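Lemix Spice Grinder: My Review After 14 Weeks
Posted in Kitchen Tools, by Adaeze Tamuno 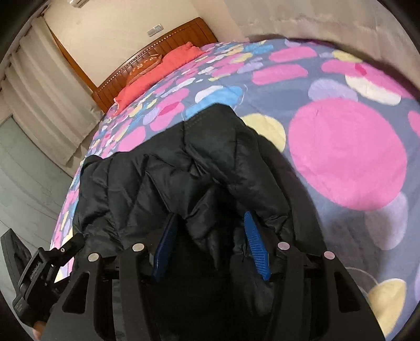 Why I bought it

I cook lentils and vegetable curries almost every evening, and my old grinder could not manage cinnamon. I paid 3670 rupees for the Lemix in February.

How it works

Cumin and coriander are ready in a few seconds. Dry red chili needs two rounds, with a shake between them. Turmeric root is too hard, so I still buy it as powder. The cup is small, enough for one week of garam masala for my family.

What I don't like

The lid keeps the smell of cloves even after washing with baking soda. Also it is loud, I don't use it before 7 in the morning. My neighbor Lalit Kandpal has the Prurnow model, which is quieter but leaves bigger pieces.

My rating

Four stars from five. I would buy it again, but I wish they sold a second cup.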